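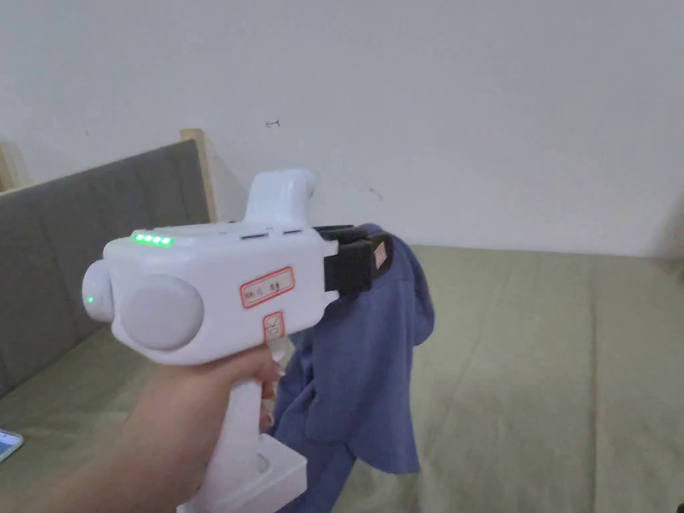

Une pince à main tient un vêtement bleu entre ses deux mâchoires noires.

Comment compare-t-on deux pinces de robot ?
Dossier Sciences, 9-12 ans. Texte : Benedicta Antwi

Une pince de robot sert à saisir. Elle remplace la main, avec beaucoup moins de pièces : la plupart des modèles n'ont que deux doigts, qui s'écartent et se rapprochent. On peut la fixer au bout d'un bras mécanique. On peut aussi la monter sur une poignée, et c'est alors une personne qui la déplace. Ce second montage s'appelle une pince à main.

À l'atelier de Drullotside, Yaw Wumbei et Svyatoslav Kostiuk essaient deux réglages de pince à main. Le premier s'appelle Wan, le second Wuro. La question posée est simple : lequel tient le mieux un tissu sans l'abîmer ?

Pourquoi du tissu ?

Un cube garde sa forme quand on le serre. Un tissu se plie, glisse et change de forme à chaque mouvement. Les ingénieurs disent que c'est un objet déformable. Pour l'attraper, les deux doigts doivent pincer une petite épaisseur, parfois un seul coin. Si la force est trop faible, le tissu s'échappe. Si elle est trop grande, il peut garder une marque.

Un pli complique encore le travail, car il ajoute des couches. Le doigt qui croit en prendre une en prend deux ou trois.

Une pince ou deux ?

Avec une seule pince, on peut soulever un vêtement, mais il pend et se froisse. Pour l'étaler, il faut le tenir à deux endroits. On utilise donc une pince par main. Pendant que la première tire un coin, la seconde va chercher le coin voisin.
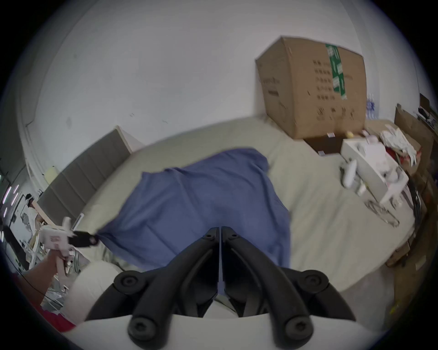
Vue depuis une pince aux doigts ouverts. À gauche, une autre pince tire un coin du tissu bleu.

La caméra placée sur la pince a un objectif à très grand angle. Il montre beaucoup de choses à la fois, mais il courbe les lignes droites : le bord d'un lit devient un arc. L'ordinateur peut corriger cette courbure par le calcul. L'avantage de cette position est que les doigts restent toujours visibles, avec l'objet à saisir devant eux. Une caméra posée plus haut voit mieux l'ensemble, mais la main peut lui cacher le tissu.

Les règles de l'essai

Pour que la comparaison soit juste, on ne change qu'une chose à la fois. Le tissu, la surface et le geste demandé restent les mêmes. Seul le réglage change. Chaque série compte 34 prises. Une prise est réussie si le tissu reste tenu pendant cinq secondes.

Kwesi Bonsu note les résultats dans un tableau. En février, il avait déjà relevé 666 prises. Le programme complet en prévoit près de 1000. Une série trop courte ne suffit pas : trois réussites de suite peuvent être dues au hasard.

Petit lexique

Mâchoire : partie de la pince qui touche l'objet.
Déformable : qui change de forme quand on appuie ou quand on tire.
Grand angle : se dit d'un objectif qui voit très large.

À essayer à la maison

Prends une pince à linge dans chaque main et pose un torchon froissé sur une table. Étale-le sans le toucher avec les doigts. Compte tes prises, puis recommence en partant d'un autre coin.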